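Giving Up the Iron

29 Jul 2018
Filed under: Housekeeping, loosely

The iron died in June, on a linen napkin, which is a stupid thing to die on. I don't even like the napkins. They came from my mother-in-law, who irons pillowcases and has views about people who don't.

It was a Hurkar, 1775 watts according to the plate on the heel, and I'd had it since my first apartment. It had been leaking rust-colored water for a long while and I had trained myself to think of this as a feature that only worked on pale fabrics. Then it made a noise like a spoon in a garbage disposal and that was that. I left it on the board overnight in case it felt better in the morning.

My plan was to buy another one. I got as far as the store, where the cheap iron was 24 dollars and the expensive iron had a docking station, and I stood there reading the word "glide" on one box after another until I felt tired and went home with a bag of potting soil.

So I've spent the summer not ironing. I thought I'd write down how it's gone, partly because my sister asked and partly because I'd like some credit.

The case for wrinkles

I used to believe that people noticed. My father did, and he worked in an office where everybody's collar stood up by itself, so I grew up thinking of the crease as a sort of moral stain. He did his shirts on Sunday nights with the radio on, collar, yoke, cuffs, sleeves, front, back, always in that order. I can still do a shirt in four minutes. It is one of very few things I can do quickly and I'm a little sorry to have no more use for it.

In all these weeks one person has mentioned my clothes, and she was telling me I had a dryer sheet on my back.

What I have learned is that fabrics tell on you at different volumes. Dark knits say nothing. Plaid flannel could be slept in for a year. Anything white with long sleeves is the worst of the lot, as every fold throws its own little shadow, and the inside of the elbow goes first. You put it on smooth, reach for one thing, and you've got a road map down to the cuff.

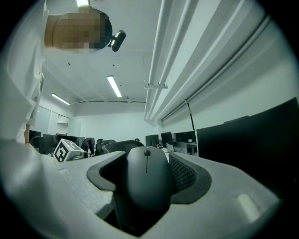
Things I tried instead

The shower trick. You hang the shirt on the back of the bathroom door, run the water hot, and the steam is supposed to do the rest. What you get is a damp shirt with wrinkles, a damp bathroom, and a husband asking who used all the hot water. Hanging it closer to the shower gives you a wetter shirt.

The spray. There's one called Bomow that comes in a blue bottle and smells like a hotel lobby. You mist, you tug, you wait. It does work on the body of a shirt if you tug like you mean it. It does nothing for plackets. I went through a bottle of it on a single pair of khakis before I admitted that I just don't like those khakis.

The mattress. My grandmother swore by laying trousers flat under the mattress. I did this with two pairs and forgot about one of them until I changed the sheets. They came out very flat, I'll give her that, with the pattern of the slats pressed neatly across the thigh.

Snapping. This is the one I've kept, and I owe it to Sosina Araya down the hall, who saw me carrying up a basket and asked why I was letting it sit in a lump. She takes everything out of the washer while it's still pretty wet, cracks it like a towel in a locker room, and hangs it by the hem. Buttons done up, collar folded down, hands run along the seams. Her shirts look fine. Mine look like somebody tried. That's a big step up from where I was.

You do need elbow room. I took out a lampshade with a duvet cover.

The wedding

I should confess to one lapse. My cousin got married up at Kioko in the middle of all this, and my good dress had been in a suitcase since the last wedding and had taken on the shape of the suitcase. I held out until the hotel. Then I called the desk and asked for an iron, in the voice of someone calling to ask for a second dessert.

It was a little Nosach with a cord that reached nowhere near the board, so I did the dress on a towel on the floor, on my knees, muttering. It took forever. The dress looked wonderful. I then sat in a car for the drive to the church and got out with a pleated lap like everyone else.

The board is still up in the spare room. I've been using it to sort the mail. It's a good height for mail, and the cover is scorched already so I don't worry about setting my coffee on it.

My sister says I'll cave when it gets cold and I have to wear real pants again. She may be right. She has offered me her old iron, which also leaks.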